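Who Tells a Robot How to Behave?
By Bindu Murthy
For readers aged 8 to 11

You have rules at home. Shoes off at the door, perhaps, or no trumpet before breakfast. You may think there are too many of them. A robot would have no sympathy for you at all, partly because it doesn't have feelings and partly because it has far more rules than you do.

At the Lometti workshop in Julville, where people teach robots to do housework, the rule book is 528 pages long. Over 898 people have been trained to use it. I have read the whole thing. Page 212 is entirely about doormats.

Why does a robot need rules?

Think about how you pick up an egg. You don't squeeze it as hard as you'd squeeze a wet flannel. You learned that when you were small, probably by breaking an egg.

A robot's arm has motors in it, and motors will push as hard as they are told to. If someone types in the wrong number, the arm won't stop and wonder whether that seems a bit much. It will carry on, very calmly, through the egg and possibly the plate.

So people write the limits down first. How hard may the arm push? How fast may it swing? What should it do if a cat walks in?

The stop button

Every robot at Lometti has a big stop button, and the person in charge must be able to reach it without getting up. If they want a biscuit from the other side of the room, the robot stops first. The biscuit rule is on page 9. I suspect there is a story behind it, but they wouldn't tell me.

Anybody may press the button. You don't have to be a grown-up, or be sure that something is wrong. If you press it and everything was fine, you are thanked, and the robot starts again from the beginning. It doesn't sulk.

Soft things are hard

You might expect robots to find heavy jobs difficult and soft jobs easy. A brick, though, is the same shape whichever way you hold it. A pillow changes shape as soon as you touch it, and then it changes again. Bedding jobs have a chapter of their own in the rule book, and it's one of the longest.
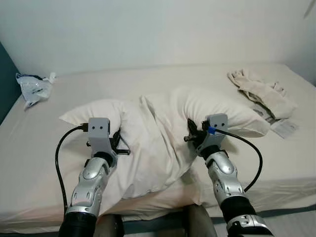 Two arms, two pillows. The black fingers at the end of each arm are the grippers.

The first rule for this sort of job is called "pinch, don't punch". The grippers should take hold of the cloth gently, and if they feel more push coming back than they expected, they must let go. A pillow wouldn't mind being squashed. The person who might one day be lying on it would.

The second rule is about cables. Robot arms often have cables on the outside, and these need enough slack for the arm to bend and stretch. Too tight, and the plug pops out. Too floppy, and the cable gets caught on something. Whoever is running the robot checks them before every job, which is very dull and has to be done anyway.

The third rule is about people. No one sits on the bed, leans over it or reaches in to help while the arms are moving. This is the rule that grown-ups find hardest. They see a pillow going on crooked and their hands just go. "Sit on them if you must," says page 301, meaning the hands.

Who makes the rules up?

Lots of people, slowly. At Julville, the people who build the arms (a firm called Telteck) say what the arms can do. The people who run the workshop say what they should do. Then an inspector from Rodrigues comes every January and tries to catch everybody out. Last time she found 3 things wrong. One of them was a doormat.

When something goes wrong, even something tiny, it is written in a log. There's no telling off. Then everyone asks whether a rule needs changing, and this is how you end up with 528 pages.

Try it yourself

You need a pillow, a pillowcase and a friend. Your friend is the robot. They may only do exactly what you say, using one finger and one thumb on each hand, and they must freeze when you shout "Stop!"

Before you start, write 2 safety rules for your robot. Then try to get the pillow into its case. See how long it takes before you need another rule, and write that one down too.

Page last checked: 2024-08-06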